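Search this site
Enter keywords
Go

Lolen Windfall Project
Progress report to the Mühlbauer Fund, second period, ending August

Prepared by Hongjun Jia, project coordinator

1. Where we are

When we applied to you, we said that fruit in Lolen was falling off trees and rotting on lawns while people drove to the supermarket to buy fruit. Both halves of that are still true, but the first half is now less true by 1187 pounds. That is the weight of plums and early apples we picked and moved between the start of the season and the end of August. The late apples and nearly all of the pears are still on the trees, where they can't embarrass us yet.

We have 93 trees on the register. The target in the grant agreement was 90, and I would like it noted that we passed it, as it is the only target we have passed by a margin I can explain. Three of those trees belong to Thierry Delorme, who signed them up on the last afternoon before the register closed. Two are excellent. The third is a quince, and we are working on what people do with quinces.

2. Picking

Picking runs in the evenings from six until the light goes. The original plan had teams of four going out with a printed route. The route was drawn in spring, by me, from a map, and it didn't show the hill on Kirer Road. It has been redrawn. Teams now start at the top and work down, and the number of complaints from people carrying plums has fallen accordingly.

Umut Karaca took over the picking calendar in midsummer and replaced my spreadsheet with a phone call to each tree owner two evenings ahead. I was against this. It works much better than the spreadsheet. Owners tell him things they would never have typed into a form, such as "the ladder side has wasps" or "my brother already took the good ones."

We lost most of one week to wind. Fruit that has come down in wind is technically windfall and therefore the whole point of the project, but a plum that has fallen eleven feet onto a patio isn't something a school kitchen wants to be handed. Those went to the pressing barn, along with a fair amount of patio.

3. Where the fruit went

The senior lunch club and the two school kitchens took first pick, as agreed. The lunch club has been our most loyal customer and also our most direct one. A note came back with one batch of early apples that said, in full, "Sour." We have since been sending them plums.

What the kitchens couldn't use was pressed for juice or cooked down for jam. Guangming Wei runs the jam evenings in the parish hall kitchen, which has four burners and a strong opinion about using all of them at once. The fuse went on two separate evenings. We now cook on three burners, and the jam takes longer, and there is more time to talk about quinces.

Anything left after that went on the free table outside the hall. The free table was meant to be a small extra. It has become the part of the project that most people in Lolen know about, and some of them believe it is the whole thing. I have stopped correcting them.

4. What hasn't gone well

The juice labels. We ordered them before anyone had settled the name of the juice, and so they say "Lolen Juice (name to come)." We have used them. Several people have asked whether it will be a series.

The pruning workshop was planned for early spring and is now planned for next winter. Krum Halilović, who was going to teach it, pointed out that our original date was the wrong time to prune plums and he wasn't willing to stand in front of a room and say otherwise. I had picked the date to fit your reporting period. The pruning money is unspent and I ask below to carry it over.

Storage has been tight. We have the back half of the pressing barn, which was fine in June, when we had nothing to put in it. Sorting goes faster when the fruit is in bins of a sensible depth. In a deep one, the plums at the bottom become jam ahead of schedule.

The tree owners' survey had a poor response. We asked nine questions, and most people answered the first and the last, which were their name and whether they wanted any juice.

5. Money

Spending is a little under budget, mostly because of the pruning workshop. The ladders cost more than planned. I had priced the ordinary kind, and Krum explained at some length why an orchard ladder has three legs. He was right, and we bought those, and the difference came out of the line called "Publicity," where it did more good than another banner would have.

The Trilovent dehydrator is on hold. It's a nice machine, and we were all rather taken with it at the demonstration, but it needs a dedicated outlet, and I refer you to the fuse. If the parish hall rewires, we'll come back to it. If it doesn't, I would like to spend that line on fruit picking poles and a second set of scales. The present scales are accurate as long as you don't look at them from the left.

6. Requests

I have three things to ask of the Fund.

Please allow the pruning money to move into the next period, with the workshop to be held in winter, on a date chosen by Krum.

Please confirm whether "pounds of fruit redistributed" includes juice. I have assumed that it counts once, as fruit, before pressing. If it counts again as juice I'll be delighted to send a revised figure.

And please excuse us from the tree-tag requirement. We did put numbered tags on the first street. The squirrels have them now.

7. Next period

October is apples, then pears. The large tree behind the old post office has never been picked to the top, and Umut has decided that this is the year. There will be a pressing day open to everyone, with cups, and the labels will have a name on them or there will be no labels. Thierry has offered to take charge of the quince question and has already borrowed two cookbooks. I'll report on it either way.

Visitors from the Fund are welcome at any picking evening. Wear shoes you don't care for, and come to the top of Kirer Road, where we start. 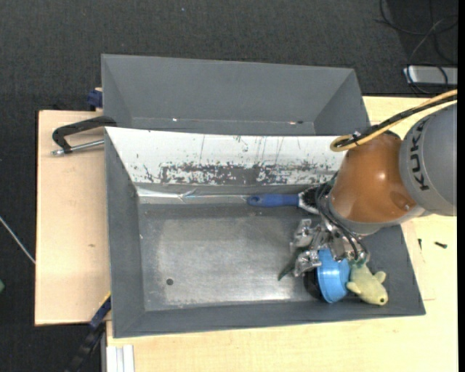
Two gray bins, one behind the other. The white inner wall of the front one is well scratched.

Recent items
Picking evenings: what to bring
Register a tree in Lolen
Jam evenings, parish hall kitchen
Free table: please return the jars
Progress report, first period

Last updated: August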